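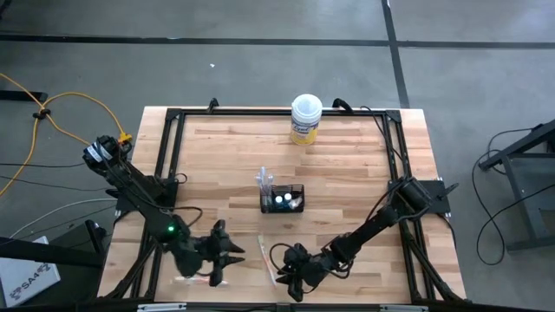

Progress Report No. 8, page 2

Home | Our Work | Reports | Contact

Dear friends at the Mulcahy Fund,

Thank you for your patience with us since the last report – September ran away from us a little, as it tends to do, but there is plenty of good news to pass along.

The tidy-up side of the Druleo project is now well under way. You'll remember that we wanted to work with the small stuff people leave lying on a table, the little bottles and odds and ends that never seem to have a home. We settled on a black mesh basket as the place for them, set near the middle of a butcher-block top, and we're very fond of it. It's small, it takes a couple of bottles with white caps along with other bits and pieces, and taller items can poke out of a corner without any fuss. A tub of Lysol wipes stands at the far side of the table, and wiping down is now written into the routine at the start and end of each session.

Our friends at Guvuneck kindly read through the routine and asked for shorter steps, so we rewrote it (twice, I'm afraid!) and it's much easier to follow now. We ran 19 sessions this period and spent roughly $600 on supplies, a bit under what we had set aside.

Next we'd like to try a second basket of a different shape, and to sort by size before putting things away. The Lultico site has offered us table space in the mornings, and we hope to have their dates settled before the next report reaches you.

With warm thanks from all of us at Druleo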